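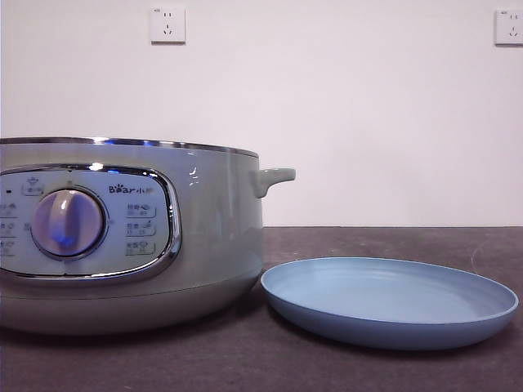 The Little Kitchen at Bramport: A Gallery

Reading time: 4 minutes

Hello again, and welcome to the page I have been promising everybody since we moved in. Several of you asked to see what we have done with the kitchen (my sister has asked more than once, and with increasing firmness), so I have written a few lines under each heading, which have turned into rather more than a few lines, as they always do with me. Get yourself a cup of tea.

The flat is on the second floor in Bramport, up the hill from the station, and the kitchen is the smallest room in it apart from the airing cupboard. We cook in it every day, usually twice, and on Sundays it can feel as though we never leave it at all.

The pot

I chose the colour, and I will take all the credit for it. It's a soft grey-green, somewhere between sage and mint depending on the weather, with a thin shiny metal rim that catches the light very prettily. Dehua Ding, who has shared a kitchen with me for nine years now and has strong views about pots, wanted the plain white one, but even he has come round. We use it for rice, for congee, for chicken soup when one of us has a cold, and once for a plum pudding, which took most of a day and was worth every minute!

The knob

I do love a proper knob. Our last cooker was all flat buttons, and I never could get the hang of them with floury hands. With this one you get hold of the raised ridge down the middle and turn it, and there's a little steaming bowl printed above it at the top of the dial, so even my father managed it when he came to stay. The panel round it has a chrome edge that shows every fingerprint, I'm afraid, and gets a wipe with a dry cloth most evenings.

The handle

A short, flat-topped little thing sticking out at the side, in the same colour as the rest. I thought it looked too small when I first saw it and said so in the shop. It's quite big enough for shuffling the pot along the worktop, though I still use two hands and a tea towel if there is soup inside.

The blue plate

Light blue, round and shallow, and by a long way the most used plate we own. It came from Sihan Jiang, who was clearing out her cupboards before she moved to Ondar and turned up at our door with a box of crockery and a lemon cake. Most of the box went into the high cupboard, but the blue plate stays out next to the pot. Chopped spring onions go on it, or dumplings waiting their turn, or toast, if we are being lazy.

The worktop

Dark, a sort of brownish grey, and I was dead set against it to begin with because I had my heart set on something pale. I've quite changed my mind. The pot and the plate both look so much nicer against it, and it is very forgiving about tea. Crumbs are another matter, and I go over it with a damp cloth last thing at night.

The wall and the sockets

Plain white, and staying that way for now. There was a great deal of talk about tiles, and we brought home 20 little sample squares and lived with them propped along the windowsill for most of a month, moving them about and changing our minds, and in the end we painted instead. It took us a weekend and I would happily do it again.

The sockets are up high on the wall, which I asked for specially, as the ones in the old flat were right down behind the bread bin and you had to move half the kitchen to plug in a kettle.

Still to come

The shelves are next on the list, and then the inside of the larder, once I have been through the jars and thrown out the lentils that came with us from the last place. Dehua wants a hook for the big ladle and has been measuring things. I hope to have those up here in June, along with the congee recipe, as I've been asked for it seven times and keep sending slightly different versions to different people. If you have had one of them already, carry on with it, and put in a bit more ginger than I said.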